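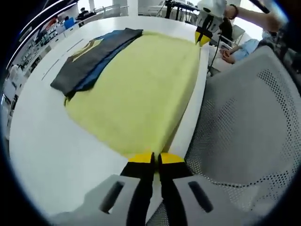 Folding Long-Sleeved Shirts So They Stay Folded

Posted November 17, 2022, by Yupin Paisan
Filed under: Laundry, Closets

Most folding trouble starts with the surface. A bed is too soft and too low, and the sleeves slide out of place while you work on the body. Use a table. A hard, smooth top lets you pull fabric straight with your palm, and you can walk to the other side of it when one sleeve needs attention. Clear a space wide enough for the shirt with both arms out before you bring the basket over.

Wipe the table first and let it dry. Crumbs and pen marks show up on pale yellow very quickly.

Sort before you fold. Put towels and blankets in one pile, shirts in another, and small things like socks in a third. I do the shirts while my hands are fresh and leave the towels for last.

Laying the shirt out

Hold the shirt by the shoulders and give it one good shake. Lay it down and pull the shoulders level. Next, tug the bottom hem toward you until the body is smooth. If the hem is bunched up on one side, lift it and set it down again. Pushing at the wrinkles from the top only moves them somewhere else.

Bring the sleeves out to the sides and run your hand from shoulder to cuff. Knit sleeves twist in the dryer, so line up the seam along the underside before you go on.

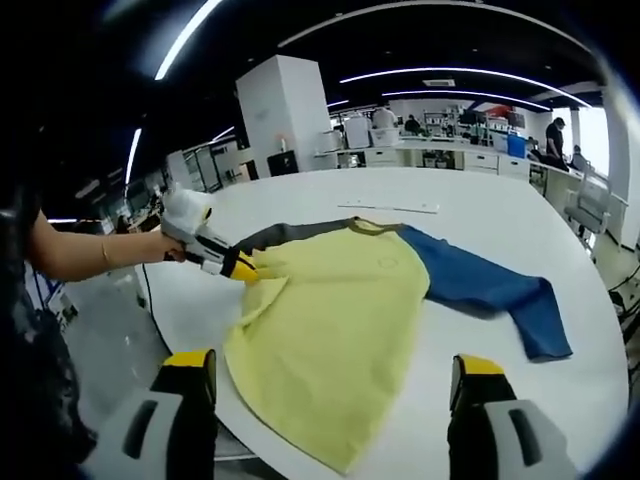

Should a color-blocked shirt be folded differently from a plain one?

The steps are the same, but it helps to use the seams between colors as guides. Fold so the seams on the left and right land at matching distances from the center, and leave the color you recognize the shirt by on the outside of the finished fold.

The fold

1. Turn the shirt face down.
2. Fold one side in toward the middle, starting halfway along the shoulder.
3. Lay that sleeve straight down along the back. If it hangs past the hem, turn the cuff up.
4. Do the same on the other side.
5. Bring the hem up to the middle, then fold once more to the collar.
6. Turn it over and flatten it with your forearm.

For a deep shelf, stop after the first half of step 5. You get a longer, flatter fold that stacks well. For a drawer, make the second fold so the shirt can stand on its edge.

Stacking

Keep a stack to 7 shirts or fewer. Taller piles lean, and you end up refolding the top half every time you want something from the bottom. Put the heavier shirts underneath. Set each new stack at the end of the table as you finish it and carry the whole thing to the closet in one trip.

Collars

Thin knit collars curl if they dry bent. Pull them flat while the shirt is still slightly damp. A curled one can usually be fixed with a warm iron and a cloth over it, but go gently on anything printed at the chest and keep the iron off the print itself.

I redo our winter shelves in April, when the long sleeves move up to the top of the closet. Anything with a stretched cuff goes in the mending bag then.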